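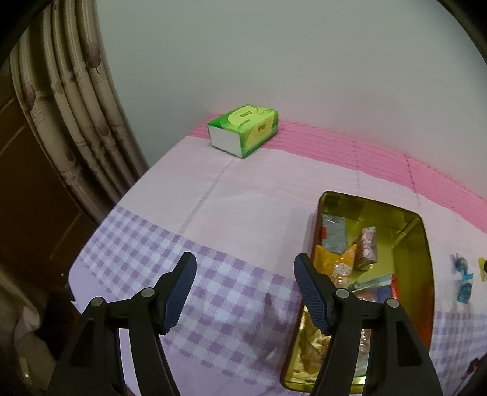 Pink sheet, gingham stripe, tissues within reach.

Home & Living > Bedroom > Bedding and Linens

Sheets pill after only a few months - what am I doing wrong?

Posted by Dima Hourani, July 30, 2022

Hello everyone, and thank you in advance for reading all of this, as I know I tend to go on a bit. I moved into my own apartment in December and treated myself to new bedding for the first time in years. Until then I had been sleeping on my aunt's old cotton sheets, which were thin as paper in places but still smooth as anything. The new ones are from Flosik, the "brushed everyday" kind, and they felt like a cloud when I took them out of the bag.

Now there are little fuzzy balls all over the middle, mostly where my legs and feet go, and a rough patch up near the pillow. I wash them once a week with my towels (it's a shared laundry room and I try to do it all in one load), warm water, regular powder, then an hour in the big dryer. I have tried picking the fuzz off by hand while watching TV, and I get a nice little heap of it, but after the next wash there is just as much as before.

The label says 300 thread count, and a coworker told me that's my whole problem and I should have bought 600. Is she right? I don't mind spending a bit more but I would hate to spend it and end up in the same place. Also, if there is any way to rescue the set I have, I'd love to hear it. The color is so pretty and I'm not ready to give up on it.

Tags: sheets, pilling, laundry, thread count

3 replies

Getachew Workneh
Member

Get a fabric shaver. Mine was 20 dollars and it took care of a whole fitted sheet while I listened to the ball game. Keep the sheet pulled tight and go slow. And quit washing with towels.

Lok-yiu Sin
Top contributor

Oh Dima, I feel for you, I went through just this with a set I'd saved up for, and I was so cross about it! Let me try to take your points one at a time, though I may wander.

First, your coworker means well but I wouldn't go by thread count. A high number can come from very thin threads twisted together and counted separately, and sheets like that can pill every bit as badly as a cheaper set. What matters a lot more is the fiber. Pills form when short fibers work loose from the cloth and rub themselves into knots. On pure cotton they often break off and go down the drain or into the lint trap. On a blend with polyester in it, the strong synthetic fibers hang on to the pills and they just sit there. So have a look at the small sewn-in label, not the pretty card that came in the package, and see what it says about content. "Brushed" means the surface was roughed up on purpose to make it feel soft, so you are starting out with loose fuzz on day one. Lovely in winter, I have some myself, but they do need babying.

Now the towels. Getachew is right and I'd put it even more strongly. Terry cloth is rough, it is heavy when wet, and it sheds lint that the sheets pick up. The same goes for jeans and anything with a zipper. If you can manage two loads, do the sheets by themselves on the gentle cycle in cool or lukewarm water, and don't stuff the drum. Switch to a liquid detergent if you can, as powder doesn't always dissolve all the way in cool water. I skip fabric softener entirely.

The dryer is the other thing. An hour in one of those big machines is a long tumble for a set of sheets. I take mine out while the hems are still a touch damp and hang them over the shower rod or a couple of doors for the rest. My mother used to line dry everything, winter too, and her sheets came in stiff as boards and smelled wonderful, and I don't remember one pill on any of them. She also turned them end for end every other week so the feet didn't always land in the same spot, and I still do that with the flat sheet.

For the ones you have now, a fabric shaver is fine, but try it on a corner first and don't press down. Wash them inside out afterward. They won't be like new, I'm afraid, but mine got another couple of years and then went on to the guest bed.

When it's time to replace them, look for long-staple cotton in a percale weave. It feels crisp at first and a bit plain, and it softens up as you go. My best set is from Dratilham and it's on its fifth year - not the cheapest, but I bought it in their end-of-season sale and I have never been sorry.

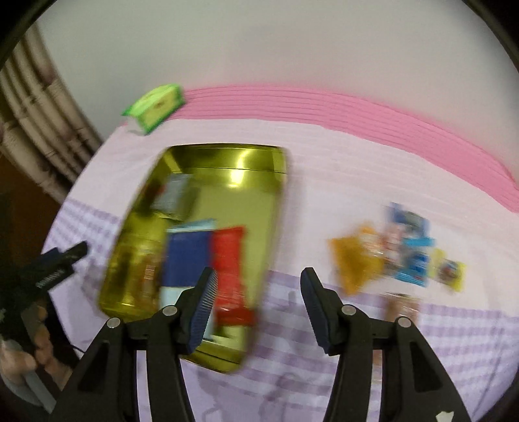
Do you need to wash brand new sheets before you sleep on them?

It's a good idea, as a first wash takes out the finishing chemicals and any loose dye, and it lets cotton do most of its shrinking before you decide whether the fit is right.

Ashwin Suvarna
Member

I'll add my bit, though Lok-yiu has said most of it. Check what you wear to bed! My wife and I could not work out why my side pilled and hers stayed smooth, same sheet, same wash. I was sleeping in fleece pants and thick wool socks. I changed over to plain cotton pajamas and my side settled down a good deal. Rough heels will do it too, so a bit of foot cream is cheaper than new bedding.

Oh, and rotate your sets if you have two. We wash one and put the other on, so each gets a rest.

Comments on this thread

Dima Hourani: Thank you all so much! I checked the sewn-in label and it's a blend, so that explains a lot. And Ashwin, I'm laughing, because I wear fuzzy socks all year round. I'm going to borrow a shaver from my neighbor and do the sheets on their own from now on.

Ya-wen Wu: Does any of this go for pillowcases? Mine pill only on one side.

Lok-yiu Sin: It does, Ya-wen. Flip the pillow over every night or so, and turn the case inside out when you wash it. If somebody in the house has a beard, that would be my first guess.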